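How to Read a Fund Fact Sheet Before You Buy

If you have ever opened a fund fact sheet, looked at the wall of percentages and quietly closed it again, this page is for you. I love these things (yes, really!) and I think that with twenty minutes and a pencil you can get most of what you need out of one. You don't need a finance degree. You need to know which boxes to read first and which ones can wait.

I'll use one fund the whole way through so the numbers hang together. It's the Heltovdale Global Income Fund, an index fund that holds dividend-paying companies, and it's the one I practiced on when I was starting out. Fionnuala Noonan and I used to pass the same printed sheet back and forth across her kitchen and argue about it, so I know it well.

What to have ready

The latest fact sheet, the full prospectus (you'll only dip into it), something to write with and a calculator. If you already own other funds, get their sheets out too. You'll want them for step 5.
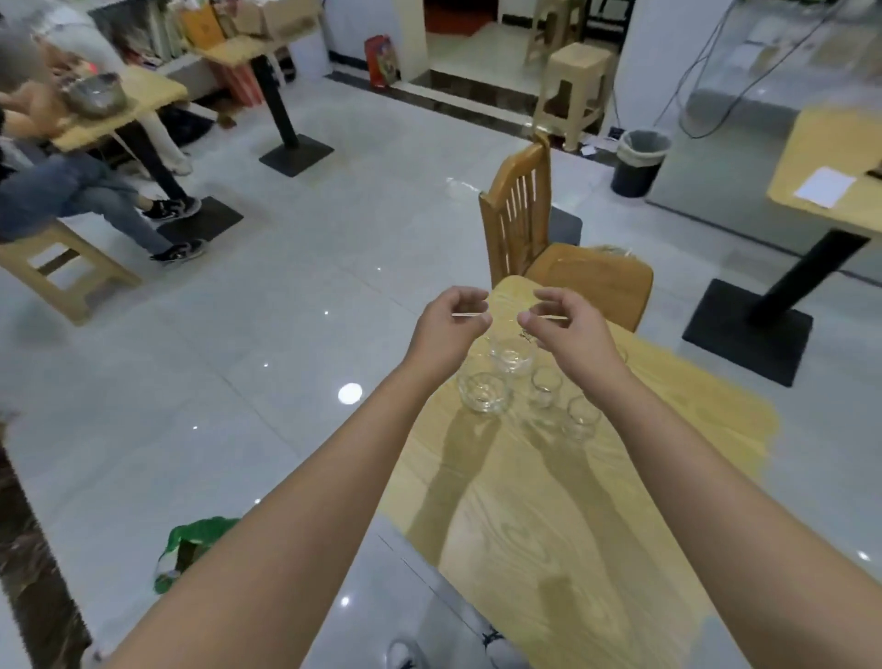

INVESTING BASICS

Step 1. Find the objective and read it twice

It's usually a short paragraph at the top left. The Heltovdale one says the fund "seeks to track the performance, before fees and expenses, of an index of dividend-paying companies in developed markets." Every bit of that matters. "Track" tells you no manager is picking stocks. "Before fees and expenses" tells you that you should expect to land slightly behind the index. "Developed markets" tells you what's left out.

Write the objective in your own words at the top of your page. If you can't do it, go back and read it again, or look up the index on the provider's site. Yến Lưu, who edits these tutorials, makes me do this for every fund I mention, and it has saved me from some embarrassing mix-ups.

Step 2. Look at the expense ratio

This is the yearly cost of owning the fund, taken out of its assets a little at a time. You never get a bill for it, so it's easy to forget. The sheet may show two figures, gross and net. Net is what you're paying today. Gross is what you'd pay if the provider stopped covering part of the cost, and there should be a footnote saying when that arrangement ends. Go find the footnote! Mine was on the back page in tiny type, and the waiver ran only until the following January.

To turn a ratio into dollars, multiply it by the amount you plan to invest. An expense ratio of 0.25% on $4,000 is $10 a year. Do the same for any fund you're comparing it with and write the answers side by side.

Step 3. Check how many holdings there are, then how much the top ten weigh

The Heltovdale fund holds 383 stocks. That sounds wonderfully spread out, and it may be, but the count alone doesn't tell you. Look at the top ten list and add up the percentages. A fund with hundreds of names can still have a big chunk of its money in a handful of them.

While you're there, glance at the sector table. Income funds often lean toward utilities, banks and consumer staples. Nothing wrong with that, as long as you knew it going in. In the sheet I'm working from, Indville Power and Ó Néill Foods are both in the top ten, and I already owned Ó Néill in a different account. I'd never have noticed without writing the names down.

Step 4. Sort out the yields

Okay, this one trips up almost everybody, so take it slowly. You'll often see two yields.

Distribution yield looks at what the fund has paid out compared with its price. Depending on the provider, it might use the past 12 months or just take the latest payment and annualize it. One unusually large payment can push that second version way up.

SEC yield is a standardized figure based on net income over the most recent 30-day period, after expenses. Since U.S. funds that report it work from the same formula, it's the better one for comparing fund to fund.

Neither one is a promise. If the distribution yield is much higher than the SEC yield, open the distribution history and look for a special payment or a return of capital. That last term means the fund handed some investors' money back to them, and it has its own tax treatment.

Step 5. Compare overlap with what you own 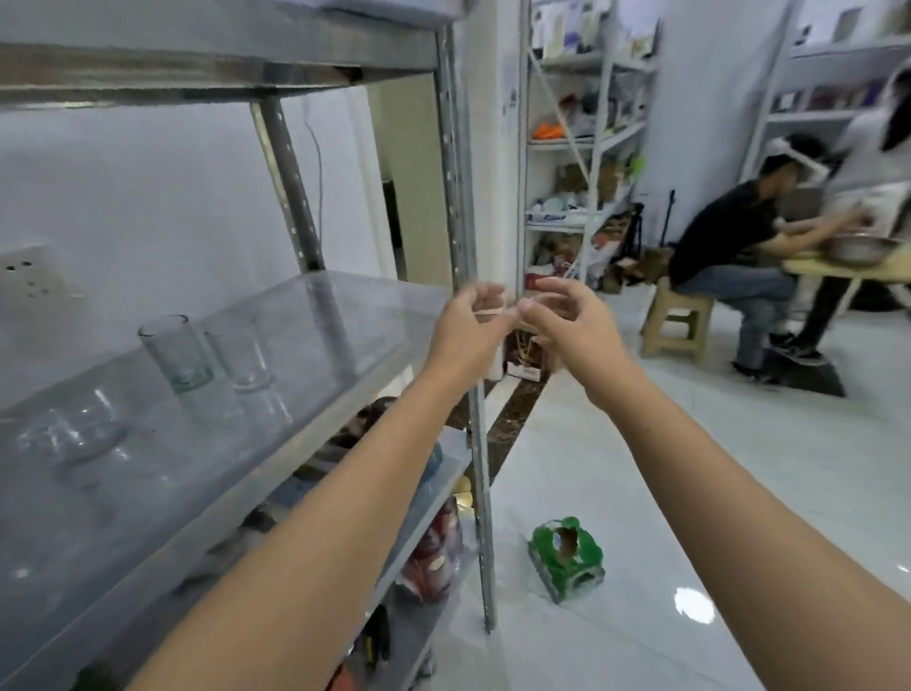

Hands stretching a thin band beside a metal shelf.

Take your top ten list and put it next to the list from each fund you hold. Circle every name that shows up twice. For a deeper check, download the full holdings files and match them by ticker symbol in a spreadsheet. When I did this against my Udar Large Company fund, 79 names matched — way more than I'd guessed. I still bought the income fund, but I put in a smaller amount.

Step 6. Read the performance table last

I leave this for the end on purpose, because a great-looking number at the start makes you forgive everything else. Compare the fund's return with its index over the same periods. For an index fund, you want that gap to be small and fairly close to the expense ratio. Check the inception date too. A fund that's only 2 years old hasn't been through much, and its longer columns will simply be blank.

Before you place the order

Look at the bid-ask spread if it's an exchange-traded fund, and consider a limit order if the spread is wide. Reread your sentence from step 1. Then put the sheet in a folder with your notes on it and pull it out again when the next one is published. The second read goes so much faster — you'll be surprised how much of it you already know.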